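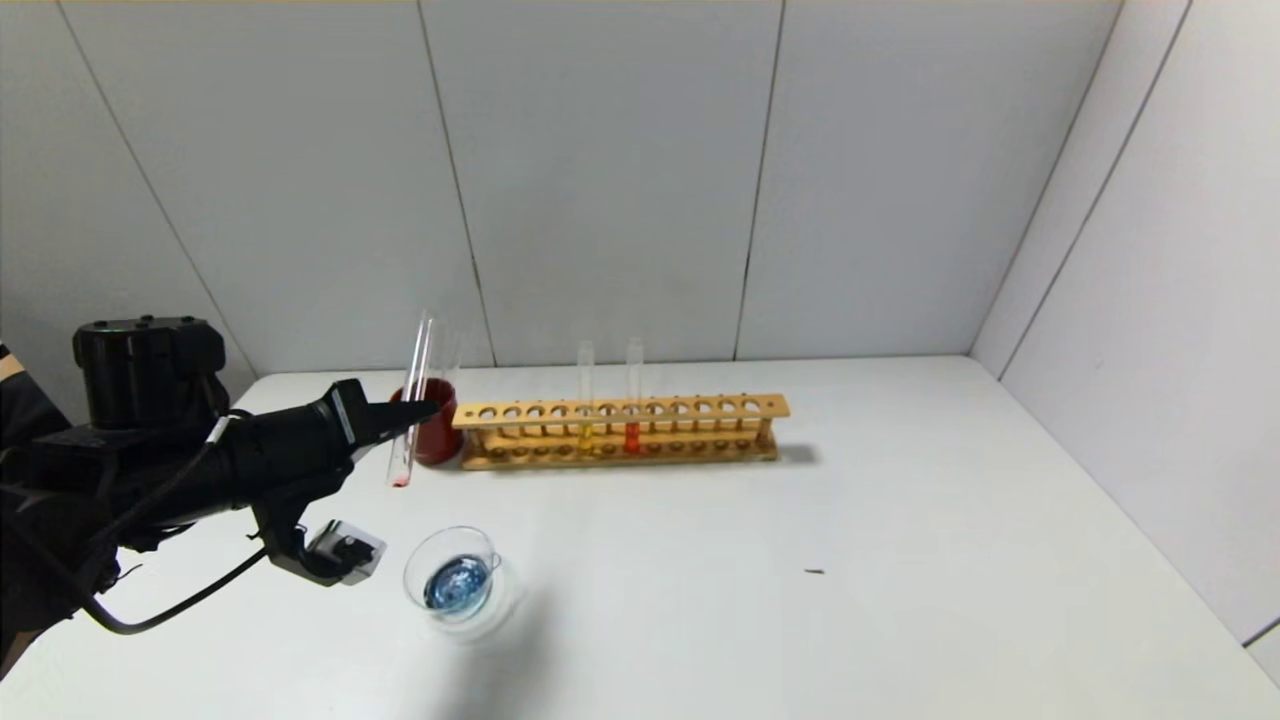
Mattes Böttcher would have switched to plastic racks years ago, and he has told Elfriede Ruppert so more than once. Plastic goes in the dishwasher, it doesn't swell, and it costs less. Ruppert has heard all of it and still sets out wood.

"He's right about the dishwasher," she says. "I just don't mind wiping a rack."

Ruppert looks after the glassware and the bench at Trolance, the open chemistry room in Tulinholm where adults can sign up for an evening of basic lab work. She started there teaching the beginners' sessions and took over the stockroom when it became clear that she was already doing it. We talked on a Friday before the evening group came in. She kept working most of the time, drying tubes and putting them away by size.

The main thing she wanted to talk about was how little a beginner needs in front of them. A white table, a rack, a few tubes, a beaker, and liquids in colors that can be told apart. Her first session is only handling. People pick up a tube, look at the level, put it back in its hole, and do that until they stop being nervous about the glass.

"They all hold it too tight at first," she says. "Then somebody tells them it's thin glass and they hold it so loosely it slides. It takes most of the evening to get to something in between. I don't hurry that part."

The tubes she hands out are never full. She puts in enough to cover the rounded bottom and a little more, and she is strict about it with the people who help her. A small amount of pink or yellow is easy to see at the bottom of a clear tube, and if it spills there is not much to wipe up. Beakers are different. She will fill a beaker close to the top if it's going to stay in one place, and people learn to reach past it.

I asked if the colors mean anything. For the first evening they don't. It's water and food coloring, and she mixes it in the afternoon. Red is the one she makes the most of.

"Red goes very dark in a beaker and then in a tube it can look almost orange," she says. "People think I've mixed up two bottles. It's a nice thing to have come up early because they start asking about how much liquid they're looking through, and then I can talk about dilution without having to announce that we're doing dilution."

Yellow gives her more trouble. A weak yellow almost disappears in a thin tube, and under the old ceiling lights at Trolance it was hard to see at all. She got the lights changed in January. She also had the tables done over in white, and she says that helped more than the lights did. The old tops were dark green, and you had to hold a sheet of paper behind anything pale.

A white table shows everything else as well. A drop of coloring, a bit of thread off a towel, a ring from the foot of a beaker. Ruppert goes over the tops before each group and again after. 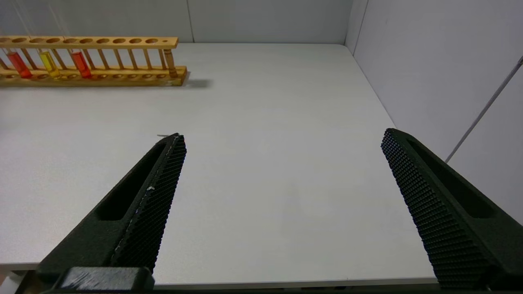 She doesn't chase every speck. A thread on the table is not going to hurt anything in a session with colored water, and she would sooner spend the time checking rims. Every tube gets a finger run around the outside of the rim before it goes out, and if there is a chip, it goes in the broken glass bin. The same goes for scratches near the bottom. She doesn't keep chipped tubes for storage, for pencils, or for flowers, although people ask.

The budget for replacement glass is 300 a year, and she has never gone over it. She buys from Krawczyk, where the tubes come in plain cartons with paper between the layers, and she unpacks them herself. The room as a whole gets 3000, out of which come the rent on the storage space, the gloves, the goggles, and whatever has to be repaired. She would like more of it to go to glass. Böttcher would like more of it to go to shelving.

They have worked together long enough that these arguments don't seem to bother either of them. When he came by, he looked at the rack on the drainboard and said the wood was going gray at the ends. She said it had been gray at the ends when she got it.

The racks were made for the room by a joiner in Gosta. They are a simple thing: a top board with holes in a row, a lower board, and an upright at each end. Ruppert likes that you can see nearly the whole tube from the side. With a solid block you only see the top, and the colored part is down in the hole where it's no use to anyone. She asked for one row of holes, and the joiner offered her up to three for the same price. She turned that down.

"With more rows people start reaching over one tube to get another," she says. "In a single row you can leave gaps. I tell them to leave gaps. You don't get a prize for filling the rack."

Once a year she has the racks sanded. She used to oil them, but the oil picked up coloring and the boards came out blotchy, so now they stay bare.

The second session brings in small solid pieces. People drop something into a tube of colored liquid and watch where it ends up, on the bottom or against the wall, and they practice tilting the tube so that the piece slides down the glass. Dropping it straight in is how bottoms get cracked. Ruppert shows the tilt a couple of times and then leaves them to it.

She also has them look down into the tube from above, which most people don't think to do. From the side you get the level. From the top you get the ring of the rim and whatever is lying inside it.
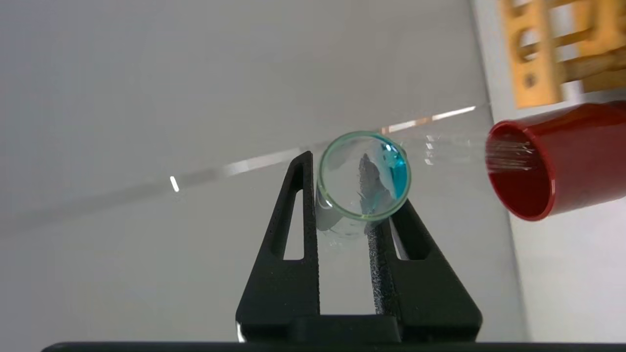
Turquoise-blue liquid in a test tube, with a red cup lying on its side next to it.

Cups are something she has given in on. She used to insist on proper lab containers for all the small stuff, and then a bag of party cups was left over from an open house and they were handy. Now they hold whatever is thin and likely to roll away. They tip over, and she knows they tip over. If what's in them is dry, she leaves them lying there until the end of the evening.

"I pick my fights," she says. "Liquids go in glass. Glass goes in the rack. After that I'm pretty easy."

Cleanup takes her 2 hours if she does it alone and much less when the group stays to help, and most of them do. Tubes get emptied into the beaker first, everything together, and the mix comes out brown. Then a rinse, a brush, another rinse, and upside down on the pegs overnight. The brush has to be the right size. A brush that's too wide gets pushed, and pushing is how you put the wire end through the bottom of the tube. She has a drawer of brushes with the widths written on the handles in marker.

I asked what she would buy if the money were there. She said more of the same tubes, a second drying board, and a sink with a deeper basin. Böttcher, from the other side of the room, said shelving.

The evening group was due at seven. She had the red mixed already and was starting on the yellow, a bit stronger than last time.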